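Home | Manuals | Wall Storage | Spare Parts | Contact

Filed under: Assembly & Setup

Print this page | E-mail this page

DRUMANCE WALL SHELF SYSTEM
Section 4: Hanging the Rail and Shelves

Now for the fun part! By the time you reach this section the uprights should be sorted, the hardware bag opened, and your wall checked for studs (see Section 3). Two people make the lifting much easier, and the whole wall can be up in an afternoon.

Before you start

Pick the height of your lowest shelf. We love 42 inches over a desk or a play table, with plenty of elbow room underneath and everything still in easy reach.

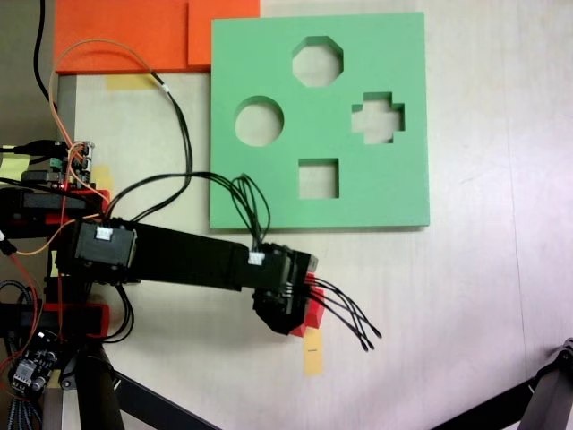 Mounting the top rail

1. Hold the rail against the wall and set a level on top. Mark the two outer holes in pencil.

2. Drill pilot holes at your marks. Drive the long screws in until they just grip, then stop.

3. Check the level again (yes, again!) and tighten both screws fully. Add the middle screws.

CAUTION: Look for pipes and wiring before you drill. Drywall anchors alone will not hold a Drumance rail. At least two screws must go into studs.

Hanging the uprights

4. Hook each upright over the rail and slide it into place. You'll feel a nice solid click when it seats.

5. Set the uprights 17 inches apart for Bernilero shelves. The wider Chacko shelf skips one upright, so leave the middle one bare behind it.

6. Fasten the foot of each upright with one short screw. Snug is plenty.

NOTE: If an upright rocks, the wall is probably a little uneven. Slip a felt spacer behind the foot and try again.

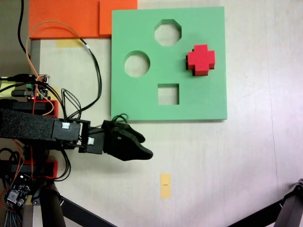 Adding the shelves

7. Push the brackets into the slots at a slight upward tilt, then press down until they lock.

8. Lay the shelf on its brackets with the finished edge facing the room. Turn the clips underneath to hold it.

9. Step back and have a look! Moving a shelf up or down one slot takes only a minute, so play with the spacing until it feels right with your furniture.

CAUTION: A full wall of four uprights carries up to 140 pounds, spread evenly. Never climb on the shelves or hang anything from the front edge.

If you bought the Skerkmont cabinet door kit, leave the bottom two slots free and go on to Section 5.

Previous: Finding Studs | Next: Cabinet Doors | Back to top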